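욕실과 현관 사이, 작은 물건 정리 갤러리

안녕하세요. 저는 Rhun Sayce입니다. 한국에 와서 산 지 5년이 되었고, 지금은 Nuvolell이라는 작은 모임에서 집 안 정리에 대한 글을 씁니다. 한국어는 아직 공부하는 중이라서 표현이 조금 딱딱할 수 있습니다. 틀린 곳이 있으면 댓글로 알려 주시면 고맙겠습니다.

이번 갤러리의 주제는 메시 천으로 된 물건과 바구니입니다. 제가 사는 집은 현관과 욕실이 아주 가깝습니다. 그래서 슬리퍼, 수건, 목욕용품이 늘 같은 자리에 모이게 됩니다. 처음에는 큰 수납장을 살까 생각했지만, 놓을 곳이 없었습니다. 결국 바구니 2개와 메시 가방 몇 개로 정리하는 방법을 쓰게 되었습니다. 지난 4월에 올린 글에서 색깔 이야기를 더 듣고 싶다는 의견이 있어서, 이번에는 색에 대해서도 조금 썼습니다.

1. 분홍색 메시 가방과 흰 바구니

메시 가방은 바닥에 평평하게 놓고 양쪽 가장자리를 잡으면 모양을 펴기가 쉽습니다. 뒤에 있는 것은 옆면에 구멍이 난 흰색 플라스틱 바구니입니다. 노란 벽지에 빨간 장미 무늬가 있어서, 분홍색 가방이 저는 잘 어울린다고 느낍니다.

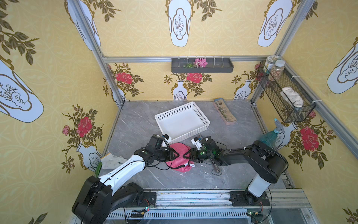

Trevor 님은 메시 가방을 바구니 안에 그냥 넣으면 나중에 찾기 어렵다고 하셨습니다. 자기 집에서는 가방을 반으로 접어서 세워 두고, 자주 쓰는 것을 앞쪽에 둔다고 합니다. 그리고 젖은 물건을 넣은 날에는 접지 말고 하룻밤 걸어 두는 것이 좋다고 덧붙이셨습니다.

저도 그 방법을 해 보았습니다. 세워 두니까 확실히 꺼내기가 편합니다. 다만 얇은 가방은 자꾸 옆으로 쓰러져서, 저는 작은 수건을 말아서 옆에 끼워 두었습니다. 가방에 달린 태그는 자르지 않고 두는 편입니다. 세탁 방법이 적혀 있으면 나중에 다시 읽게 되기 때문입니다.

가방을 살 때 저는 지퍼보다 천의 구멍 크기를 먼저 봅니다. 구멍이 너무 크면 칫솔이나 머리끈 같은 것이 밖으로 빠져나옵니다. 동네 가게 Hunness에서는 이런 가방을 3000원에 팔고 있었습니다. 비싼 것과 비교해 보지는 못했지만 저에게는 충분합니다.

2. 분홍색 메시 슬리퍼

검은색 테두리가 있는 슬리퍼입니다. 같은 분홍색 계열이라도 발등 부분과 안쪽 바닥의 색과 무늬가 조금 다릅니다. 흰 바구니 옆에 두면 분홍색이 더 진하게 보입니다.

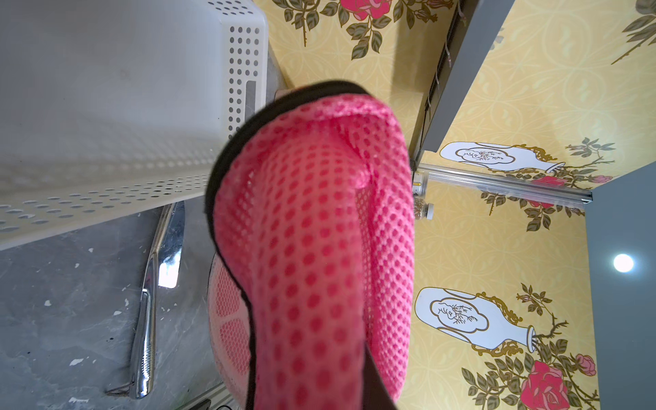 3. 제가 지키는 보관 순서

슬리퍼는 바닥의 먼지를 먼저 털고, 두 짝을 같은 방향으로 놓습니다. 바구니에 넣을 때에는 슬리퍼를 아래에, 가벼운 메시 가방을 위에 둡니다. 수건은 같은 바구니에 넣지 않고 벽에 거는 바구니를 따로 씁니다.

바구니의 폭은 살 때 꼭 재어 보시기 바랍니다. 저희 집 선반은 깊이가 22센티미터밖에 되지 않아서, 처음에 산 바구니는 올라가지 않았습니다. 그 바구니는 지금 신발장 아래에서 우산을 담고 있습니다.

다음 갤러리에서는 Menum 시장에서 산 오래된 쟁반들을 올릴 예정입니다. 쟁반 안에 작은 돌을 깔아서 쓰시는 분이 계시면 청소를 어떻게 하시는지 알려 주세요. 저는 아직 좋은 방법을 찾지 못했습니다.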